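Hand-held gripper demonstration

Hand-held gripper demonstration is a way of gathering examples for a robot learning system in which a person carries out a task with a pair of grippers held in the hands. The grippers have jaws like those of a robot arm, and the recordings are later used to train a program that controls such an arm. The method belongs to the wider field of learning from demonstration.

Background

Earlier examples were mostly gathered by teleoperation, in which an operator steers a real robot from a distance. This gives data that match the robot closely, but it is slow and ties up the machine. With hand-held grippers no arm is needed during recording, and the operator feels directly when the jaws meet an object. The drawback is that a person can move in ways an arm cannot, so part of the data may have to be thrown away.

Method

A session normally covers one task, such as opening a box, placing an item inside it or passing an object from one gripper to the other. Each attempt is called an episode. The operator starts with the jaws open, completes the task and returns to the starting position. Between episodes the objects are moved or turned, so that the system does not learn a single fixed layout. Camera views are stored along with the position of each gripper and the opening of its jaws.

Small and see-through objects are often included on purpose. Clear plastic is hard for cameras to pick out, and a program trained only on solid, coloured items tends to handle it badly.

Trudley collection

The Trudley collection was begun in February by Eluned Gape and Min-kyu Ha to study two-handed work at a table. It contains over 2000 episodes recorded by 12 operators, spread across 30 tasks. Operators worked in short spells with a rest between them, as tired hands were found to give jerky movements. Alfie Hartley wrote the checking rules, under which an episode is rejected if an object leaves the table or a gripper is lost from tracking. Failed grasps that the operator puts right are kept and labelled.

A later set, Notier, used the same tasks with different table heights. Florence Charbonneau has argued that the two sets should not be merged without first correcting for the change in viewpoint.

See also

Imitation learning
Teleoperation
Motion capture
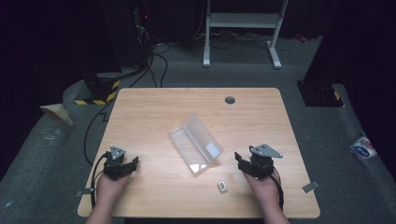 An operator with two hand-held grippers, held open on either side of a clear plastic box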